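October 22, 2023

Up at seven, rain until lunch. I drove out to the Grisness orchard to bring in the last of the late apples. Čestmír Trnka had already started on the north row when I got there. He had his brother's ladder, the short one, so I did the tops with mine and he did everything he could reach.

The Barros trees gave more than last year. We filled 14 crates before the rain got heavy, and then we sat in the truck and ate. Čestmír thinks the two trees nearest the road should come out. They have canker low on the trunk and the fruit has been small for three seasons. I said I would look at them again in April, when the buds show what is still alive. He said I say that every year, and I do.

We went back out at one. The grass was long and soaked and my left boot leaks at the heel again. I need to stop gluing it and buy a pair. The ground under the last tree was covered in windfalls, most of them slug-eaten. I raked the bad ones into the ditch side and kept two buckets for sauce.

The scale in the shed read 482 pounds for everything that was sound. I wrote it on the door frame under last year's number. The mice have been in the seed drawer, so I moved the packets into a biscuit tin and put a brick on the lid.

On the way home I stopped in Widometti for jars. The hardware store had the wide-mouth kind, and I bought 11 because that was all they had. The woman at the counter asked if I was selling cider this year. I told her no, the press is still in pieces. The new screw from Grostex came in the wrong thread and I have to send it back.

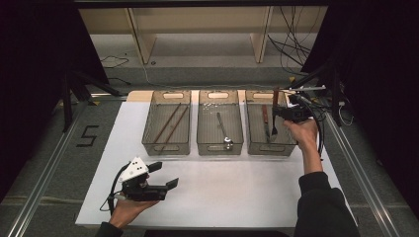
So which apples do I store and which do I cook first? The ones with a stem and no bruise go in the cellar, wrapped in newspaper, and anything nicked or without a stem gets cooked this week.

I sorted until dark on the back porch. The cellar was a little warm when I checked, so I opened the vent on the east side and left it open for the night. I put the best crates on the bottom shelf where it stays coolest. The potatoes are on the other side of the wall. Last fall I kept them next to the apples and they sprouted by Christmas.

Made one pot of sauce after supper. No sugar, a little lemon, some cinnamon at the end. It came out thin, so I let it go another half hour with the lid off and it was better. Four jars filled, all sealed – I heard the last lid pop while I was washing the pot.

Called Čestmír at nine to tell him the weight. He had guessed 70 pounds too low and was pleased about it. He will come by Tuesday for his share and bring the long pruning saw, which I lent him in the spring and had forgotten about.

Back is sore. Still to do: send the screw back, buy boots, find the lid for the big kettle, call about the truck tires. The rain has started again and the gutter over the kitchen door is dripping in the same place as before.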